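Give the Kid Six Innings
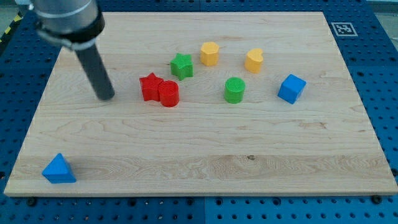
I have been going to minor league ball games since July meant sunburned knees and a paper cup of lemonade, and I will say it plainly: we take starting pitchers out too soon. Joaquim Abreu had a three-hit shutout going for Vernach last month, and out came the manager after the fifth, with around 500 of us groaning into our peanuts. I went home and tried to explain it to my granddaughter with toy blocks on a wooden board, the red star for the pitcher and the red cylinder right up against it for the catcher, and she asked why the star had to leave if he was winning. Well, sweetheart, I wondered the same thing!

I know arms are precious, and I know Bíró came back from surgery a different man. But a young fellow learns to get out of the sixth by pitching in the sixth (bases loaded, shirt stuck to his back, all of it). Let him find out. The bullpen will still be there, and so will I, in row 30 with my scorebook.

Recent columns
Zarkurell's Infield Is Better Than You Think
In Praise of the Sacrifice Bunt
Faltex Park Needs More Shade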